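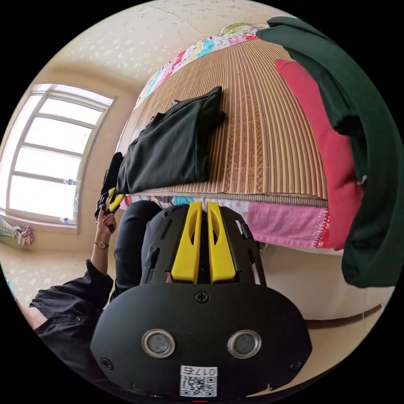 Week 7: Buying Hand-Held Grippers Without Embarrassing Yourself

Planning and Purchasing for Automation Projects
Notes by Ronaldo Bautista

Read before the session. Bring the worksheet from last time, filled in, including the part you left blank.

Where we are

Last time we priced a robot arm that stays bolted to a bench. It was a comfortable exercise. The arm had a datasheet, the datasheet had a price, and the only argument was over who paid for the bench.

This week's equipment goes in a bag and leaves the building. The running case is Hovo, a small outfit that wants a robot to handle clothes and bedding in ordinary homes. Before it can have the robot it needs recordings of the job being done, so it sends people into bedrooms with a gripper in each hand. Look at what the purchase has to survive: a bed with a patterned mat and a patchwork quilt, a folded black garment, a heavy green cloth hanging down in a fold, daylight pouring through the window. The tool itself is a black housing with yellow fingers. On most budgets I see, it is also the only thing anyone has priced.

The case

Hovo wants 300 hours of usable recordings. "Usable" is the expensive word in that sentence and we'll come back to it.

Two vendors have quoted. Ulto sells a finished pair in a padded case, with software and a phone number. Merkiletti sells the same general idea more cheaply, as a kit, with a forum. A third firm, Szabó, sells no grippers at all. It repairs and recalibrates other people's, and its price list is the most instructive document in the course pack.

Real prices would be stale before you finished the reading, so we work in pairs. One P is the price of one Ulto pair, left and right. Hovo's equipment budget is 7 P. It arrived at this figure by a method it has declined to share with me.

What the first draft looked like

Hovo's first draft, reproduced with permission and some courage:

Gripper pairs, Ulto: 7 P
Total: 7 P

It has the virtue of adding up. It also assumes that fingers don't wear, batteries don't age, memory cards don't vanish into sofas, and that everyone on staff goes home at night with a gripper in each hand and no way to carry them.

The second draft was better:

Working pairs: 4 P
Spare pairs: 2 P
Everything else: whatever is left

What is left is a single P. We'll spend most of the session inside it.

Working units and spares

A gripper pair is a pair in the way shoes are a pair. If the left one dies, the right one becomes an ornament. Ask early whether the vendor sells single sides. Ulto does, at rather more than half the price of a pair. Merkiletti will sell you any part you can name, provided you can name it.

Hovo's two spare pairs sounded prudent until we looked at the failure log from its pilot. Left units failed more often than right ones. There are theories. Mine is that people put the bag down on its left side. Whatever the cause, a couple of extra left units and a single right one would have covered the same trouble for less money, and the difference would have bought every consumable on the list.

Work out your own spares from three things: how long a repair takes door to door, what a lost day costs, and what actually breaks. If you have no failure log, borrow one. If you can't borrow one, run a pilot and be rough with it.

Labels and the asset register

Put a number on each unit and a side next to it. A printed label with a QR code, a unit number and a left or right mark takes seconds to stick on and saves an afternoon of squinting at two identical black objects. The one on the unit at the top of these notes reads 017左, and 左 is "left". If your crew doesn't all read the same language, choose the mark with them and write it in the register.

The register needs these columns and no others:

Unit number
Side
Date received
Last calibration
Who has it
What's wrong with it

The last column is never empty for long. Don't let anyone rename it "Status", or every entry will say "OK".

Budget the register. Someone has to keep it, and that someone has a salary.

Fingers, screws and other small change

Fingers are consumables. Treat them as you would printer ink, with the same suspicion about pricing. They touch everything the crew touches, all day, and a cracked finger changes how the grip behaves well before it looks broken.

Questions for the vendor:

Are fingers sold singly, per side, or only as a full set?
What tool fits the screws, and is it in the case?
Can the crew change a finger on site, or does the unit come home?
After a change, does the unit need recalibrating?

The last question is the one that costs money. Ulto's answer is yes, at the depot. Merkiletti's answer is a forum thread. Szabó's is a price, which I found refreshing.

Standardize on one screwdriver. Buy more of them than seems decent.

The two-sided arithmetic of hours

Back to "usable". A crew member in a house for a working day does not record for a working day. There is arrival, shoes, a conversation about where the cat may be, setting up, battery changes, a lunch, and a fair amount of putting the bedding back the way it was. In the pilot, well under half the time on site turned into recordings, and a further slice was thrown out at review.

So plan backward:

Usable hours wanted
divided by the share that passes review
divided by the share of site time spent recording
equals site time to be staffed

Staff that figure first, then decide how many pairs you need to keep those people busy. Hovo did it the other way around. It bought pairs, then looked for hands to put them in. For a while in April it owned more grippers than it had people with a free morning.

Do the arithmetic once with your hopeful shares and once with your pilot shares. Present the pilot version. Keep the hopeful one for your own morale.

Line items people forget

I ask every group to add these, and every group tells me they were just about to.

Batteries and chargers. Count the batteries for the longest day, then count chargers for the night after it. A crew with plenty of batteries and one charger is running an all-night shift whether it planned to or not.

Storage. Video is large and gets copied. Price the cards, the drive the cards are emptied onto, and the second copy of the drive. If the second copy seems extravagant, price a repeat visit instead.

Cases. The Ulto case comes with the pair. The Merkiletti kit arrives in a cardboard box, and the box is not a case, however much tape is involved.

Cleaning. The tool goes from one family's bedding to another's. Wipes, approved by the vendor in writing, because the wrong ones cloud plastic and lenses.

Props. Some homes have lots to fold and some have very little. Decide in advance if crews may bring garments. If they may, somebody has to buy them, wash them and keep track of them, and you now own a small laundry.

Variety. This one isn't an object but it belongs in the budget. Dark cloth on a busy pattern, bright windows, soft things that sag off the edge of other soft things: these are what the robot will meet, so they should turn up in the visits. More homes means more travel. Ten sessions in one tidy bedroom are cheap, and they'll teach the robot about one tidy bedroom.

Insurance. Read what it says about equipment in a parked car. Then read it again.

Comparing the two quotes

Put both vendors on one sheet and carry every line through to the end of the project. Price on delivery day is the least interesting column.

Purchase: Merkiletti lower, comfortably
Assembly time: Ulto none, Merkiletti a good deal of somebody's patience
Spare single sides: both, on different terms
Finger changes on site: Merkiletti yes, Ulto yes but then a trip to the depot
Repair turnaround: Ulto states one, Merkiletti hopes
Software: Ulto's works and is licensed yearly; Merkiletti's is free and is updated whenever its author has a weekend

Half the room usually picks Ulto and the other half picks Merkiletti, and both halves can be right. If you have a technician with slack, the kit wins. If your technician is also your driver and your scheduler, pay for the phone number.

A mixed fleet is the compromise that occurs to everyone at some point in the evening. Resist it until you've asked whoever processes the recordings. Different units see and grip differently, and you'd be buying two kinds of fingers, two kinds of charger and a second register.

Getting it signed

The person approving your budget will look for the largest number and ask if it can be smaller. Know beforehand what goes first. My own order is: working pairs down by one, schedule longer, hours target trimmed. I never offer up the spares, chargers or second drive. They look like padding and they are what keeps the rest running.

Write a short paragraph under the table saying what the project cannot do at the lower figure. Use plain nouns. "Reduced resilience" has never frightened anyone. "If a left unit breaks, that crew stops" gets a phone call.

For the session

Rework Hovo's second draft so that it fits inside 7 P with every forgotten item priced. You may reduce the working pairs. You may not reduce "everything else" to zero, and you may not call it "contingency".

Bring one page with the table, the paragraph underneath, and the name of whoever keeps the register. If that name is yours, bring coffee too.

Reading: the Szabó price list, all of it, including the surcharge for units returned with sand in them.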